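Clondgate Sandwich Kit

The Clondgate Sandwich Kit is a tabletop practice set for robot arms, sold by Tistance. It consists of imitation sandwich food, clear plastic trays and a round plate, together with a written task guide. The kit is used for teaching a robot to pick up thin and soft-looking objects and to stack them in a given order. It is sold without a robot.
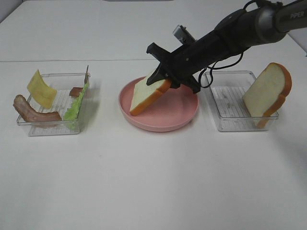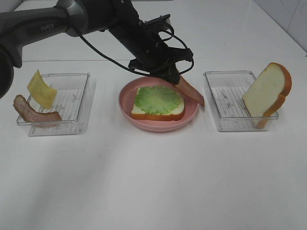
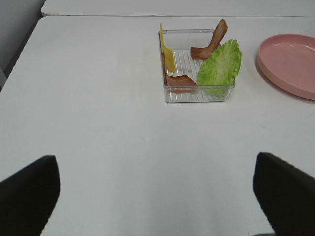 The kit with a PIPER arm: bread over the plate, a strip of bacon in the gripper, and the ingredient tray from the wrist camera.

Contents

The food pieces are two slices of bread, a slice of cheese, a lettuce leaf and two strips of bacon. Two trays of the same size are supplied, and the plate is placed between them. In the standard layout the bread begins in one tray and the fillings in the other. The guide permits the user to exchange the sides, but asks that this is written down in the record of the session.

Spare food pieces can be ordered separately. The trays and the plate are not sold as spare parts.

Standard task

The robot builds one sandwich on the plate. The first slice of bread is laid down, then the fillings are added, and the second slice closes the sandwich. The order of the fillings is decided by the user before the session. A piece which falls on the table may be picked up again by the robot, but if a person touches it the attempt is counted as failed.

The guide describes 4 levels. At the first level all pieces lie flat in the trays. At the second they may lean on the walls of the tray or hang over the rim. The third level lets pieces overlap each other, and at the fourth the plate is also moved between attempts. A time limit of 40 seconds for each piece is advised, although many users work without it.

Paterson collection

The best known use of the kit is the Paterson collection, a set of 3,742 recorded attempts made with a person guiding the arm. Recordings were made at all levels, and failed attempts were kept and marked. The last part was added on 30th April. Later users have remarked that the fourth level has much fewer attempts than the others, so results for it should be compared with care.

Reception

Reviewers have found the kit easy to set up and the guide clear. The cheese slice is often named as the most difficult piece, for the gripper must take it by a thin edge. Clear trays are a subject of disagreement. Some users value them as a test of the vision system, while others replace them with opaque ones and report their results separately. The price of the spare pieces has also been criticized.

Related products

Skukero, a smaller set from the same seller, uses the same plate and one tray. It contains only bread and cheese and has no levels. The two guides share their scoring rules, but results from Skukero are not accepted in the Clondgate results table.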